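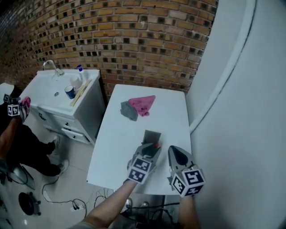
Last changed: April, by Margareta Cârstea

5. Cleaning the air inlet (Festetti dehumidifiers)

1. Switch the unit off and unplug it. Wait 3 minutes.
2. Pull the inlet grille toward you and lift out the filter.
3. Rinse the filter in plain water. Do not use solvent.

Caution: Do not run the unit without a filter.
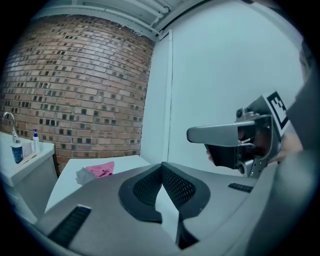

Dust on the outlet reduces airflow and can trip the fan cutoff. Use a soft, dry brush. On ribbed slots such as the long black one on the gray housing, brush along the ribs. On fine mesh, use light strokes and do not press.

4. Refit the filter and grille.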